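Filed under: Homes & Interiors > At Home With

The low table that does everything

I'd been in Rizwan Siddiqui's front room for all of two minutes before I had a tea in my hand and my feet tucked under the nicest little table. It's low, pale and slatted, and I wanted it immediately!

"Everyone goes for the table," he said. "I've had it seven years. I got it from a chap in Casness who was clearing out his workshop, and I carried it home on the bus."

He paid £69 for it (I did ask, I'm nosy). Since then it's been a desk, a dinner table and, one very long July, a place to mend bicycle parts. "I oiled it afterwards. Twice. You could still smell the chain grease."

We got on to cleaning, as you do. Rizwan is firm about slats. "Crumbs go down the grooves, so I wipe along them, never across. Sponge, hardly any water, then leave it alone." And drinks? "People fuss about rings. I don't. It's a table, put your cup on it."

He's fonder of bowls than is sensible and likes a strong colour against the wood. "White on pale wood looks like a dentist's. Put something orange there and you want to eat off it." I told him I own eight bowls and they're all grey. He looked quite sad for me.

Would he ever swap it for something bigger? "My sister keeps sending me links. Big oak things. Where would I put my legs?" 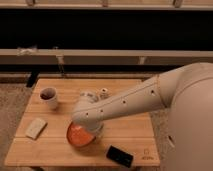
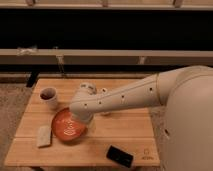 An orange bowl and a white cup on the slatted top, in both pictures.

Comments (3)

velvetmoth: Wipe along, never across. Doing this tonight!

Jan P: On the BUS?? My hero.

tidy_hirari: What oil did he use, please? Mine has gone blotchy.

Contact us | © Bettencourt Homes 2020 | Back to top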